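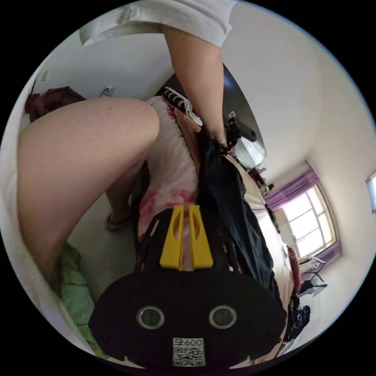

1/ Bedroom laundry: sorting and folding on the bed

Search this site Enter keyword Go

The Drarncombe Residents' Service is publishing its household guidance for May as a series of short posts. The present series concerns clean laundry, from the moment it leaves the dryer or the line until it is put away. It applies to all residents of the Flisenlow and Tullen buildings.

2/ Residents are advised to sort clean laundry on the bed. A made bed offers a wide, soft surface at a convenient height, and it can be reached while seated. The bedding should be pulled smooth first. Small items are easily lost in the folds of a patterned sheet or beside a pillow.

3/ Dark clothing should be lifted out of the pile first. Navy and black pieces show lint more readily than any others, and lint travels quickly from towels and other textured cloth. Lift each dark garment by hand, let it hang to its full length, and shake it once before laying it down.

4/ Navy and black are difficult to tell apart under a bedroom lamp. Residents who wish to keep them separate should do so in daylight, near a window. The Service does not consider this step necessary for everyday wear.

5/ Striped items should be folded along the stripe where possible. A black-and-white stripe makes an uneven fold very plain, and the garment will hold the crease in the drawer. If the first fold is crooked, open the item fully and begin again – correcting one corner at a time takes longer.

6/ Labels and tags should be checked at the folding stage. Where a tag is still attached to a garment, it may be removed with small scissors. Do not pull it by hand. Sewn-in care labels should be left in place, as the laundry room staff rely on them when an item is handed in for treatment.

7/ Crumpled cloths may be set to one side and dealt with last. Cleaning cloths and hand towels do not need careful folding. Smooth them flat with the palm, fold them in half twice, and stack them apart from clothing.

8/ Bed linen and clothing should not be folded in the same pile. A floral pillowcase can disappear inside a light sheet for weeks. The linen exchange recorded 376 unmatched pillowcases during the last collection period, and most were later found folded into something else.

9/ Unmatched pillowcases are held at the linen exchange for 14 days. Residents may collect them from the Tullen building, ground floor, next to the mail room. Please be prepared to describe the pattern. Items not collected in that time are passed to the Van Loon sewing room for reuse.

10/ On seating and posture. Those who fold while seated on the bed or beside it should keep one foot flat on the floor where they can. Indoor footwear with a firm sole is recommended on smooth floors. Residents with back or hip complaints may request a folding table through the front office.

11/ On loads. The Service recommends bringing no more than two loads to the bed at one time. A larger pile is likely to be left overnight and moved to a chair, where it will need to be shaken out and sorted again.

12/ Putting away. Heavier garments belong at the bottom of the drawer and lighter ones on top. Dark clothing may be stored inside out to protect the surface. Drawers should close without force – a drawer that must be pushed is holding too much.

13/ A correction to the printed notice delivered to the Flisenlow building. The notice stated that the dryers on the second floor are available until midnight. The correct closing time is 10 p.m. The dryers in the Tullen building are not affected.

14/ The Service also wishes to remind residents that clothing left in the shared dryers will be removed after three hours and placed on the shelf above the machines. Staff do not fold these items. The Service accepts no responsibility for pieces left on the shelf.

15/ Questions concerning this guidance may be addressed to Ayman Benjelloun, Household Services, at the Drarncombe front office between 9 a.m. and noon. Requests for a large-print copy should be made at the same desk. The next series will cover the storage of winter blankets.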